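Gripper fault stops cloth handling work at Hustcombe

The robotics group at Hustcombe has stopped part of its cloth handling work after a fault in a gripper was found to be letting the fingers close further than the set limit. One worker had a bruised finger in April and went back to work the same afternoon. No other injury has been reported, but the group says the fault had been present for some time before it was noticed, and it has asked other users of the same part to check their equipment.

The work is a joint project of Hustcombe and the firm Clemell, which wants to develop a robot for folding and sorting clothes in ordinary homes. People use hand-held grippers to pick up, turn and fold garments on beds, tables and sofas, and the recorded movements are then used to teach the robot arm. The hand-held tools and the arm carry the same kind of fingers and pads, so that what a person does with the tool can be repeated by the machine.

According to an incident note sent to project members, the problem is in a small stop inside the finger mechanism. The stop should prevent the two fingers from pressing harder when there is already something thick between them. In the faulty units the stop had moved by 2 millimetres. With a thin shirt the person holding the tool feels almost no difference. With a thicker garment, or with a finger in the wrong place, the pads continue to squeeze after they should have halted.

Gaurav Mathur, who is responsible for safety in the project, wrote the note. He said the first sign was not the bruised finger but a series of small marks on test garments, which the team had explained to itself as ordinary wear.

"We had seen the marks and we had a comfortable explanation for them," he said. "A shirt is washed and pinched many times, so of course it will look tired. We should have measured the gap on the first day that we saw them, and we did not do this."

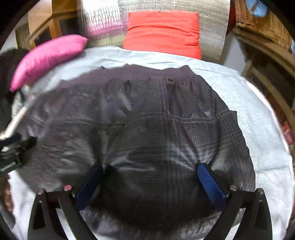
The bruise happened at 3 in the afternoon, during a task in which a garment must be lifted from a soft surface. On a hard table the fingers slide under the hem quite easily. On a bed the surface gives way and the fabric bunches, and many people help a little by pushing the cloth toward the pads with their free hand. The worker did so, and the tip of the index finger was caught between the pads for a moment. She released the handle and the tool opened. She was seen by the first aid officer and did not need further treatment.

After the incident all the grippers in Hustcombe were collected and measured. Of 13 units, three had a stop that was out of position. All three came from the same delivery, made by the supplier Hämäläinen last winter. The remaining ten were within the limit, although Mathur said he would not call them good until they have been measured again after a longer period of use.

Hämäläinen has confirmed to the project that the stop in this delivery was fixed with a different adhesive than before. The adhesive seems to become softer when the tool is stored in a warm place, such as a parked car, and some of the tools had been carried between homes in this way. The supplier has offered to replace the stops at no cost and to go back to a small screw in the same position. The new parts have not arrived yet.

A larger concern is the recordings. The project has 400 recordings made with the three faulty units, and in these the position of the fingers is not reliable. If they are used in training, the robot may learn to close its fingers further than is necessary. Clemell has removed them from the training set and is now repeating its tests of the arm without them. During an earlier test at the Zurkcombe workshop the arm had pulled a button from a cardigan, and this was written down at the time as an error of the vision software. That conclusion is now being looked at again. It is not clear if the recordings were the cause, and the people in Zurkcombe have asked that nothing is decided before the new tests are finished.

Until further notice these rules apply to everybody who uses the hand-held tools:

The gap between the pads is measured with the metal gauge before every session, and the value is written in the log.

The free hand stays away from the pads when the fingers are closing. If the cloth has to be straightened, the tool is opened and lifted first.

Thick items such as coats, towels and blankets are not to be used at all. Shirts and other thin garments may continue, but only with the ten units that passed the check.

Tools are not to be left in vehicles.

Some of the people who record at home have complained that the second rule makes the work much slower, particularly on beds. Mathur said he understands the complaint, and that the expected number of recordings per session has been lowered so that no one feels pressed to hurry.

"The force is not very large and I do not want to frighten anyone," he said. "But the next place for this machine is a home, where there can be a child beside the bed. A limit that moves by itself is not a limit."

He added that the log sheets will be changed too. At present they have a box for damage to the tool but none for damage to the garment, and for this reason the marks on the shirts were mentioned only in conversation. The new sheet will be sent out together with the replacement stops. Anyone who still has a gripper from the winter delivery at home is asked to bring it to the Hustcombe front desk and not to adjust the stop themselves.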